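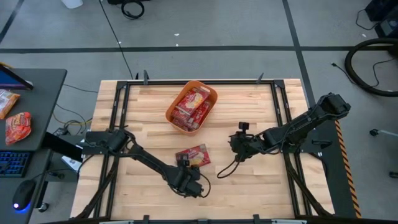
How many demonstrations does a two-arm robot need before it can repeat a packing task without an operator?

The Mornton group has set its figure at 2748 for a single task, recorded by remote control, and will not run a trained policy on the arms until that total is reached.

The task is the transfer of snack boxes between a table top and a basket. It is the first in a set of 6 planned under the Gela project, which Mornton runs jointly with Vishwakarma from a site in Mudside. Recording began in April.

Each operator drives both arms at once. Joint positions are logged together with video from the wrist cameras, and each demonstration is limited to 22 seconds. Runs that go over the limit are kept but stored separately. A dropped box does not void a run if the operator picks it up again within the time allowed.

Sosina Admasu, who leads data collection on Gela, said the main source of rejected runs so far was hesitation near the basket rim, where operators tended to stop and correct the angle of the gripper. "The policy learns the pause as well as the grasp," she said. "We now ask people to practise the approach before we start logging."

Operators change over every 2 hours. Start positions for the boxes are drawn from a printed list, and the basket is moved between sessions.

The second task, also with both arms, will use soft bags. Mornton has not yet fixed a number of demonstrations for it, and the grippers may need different fingertips.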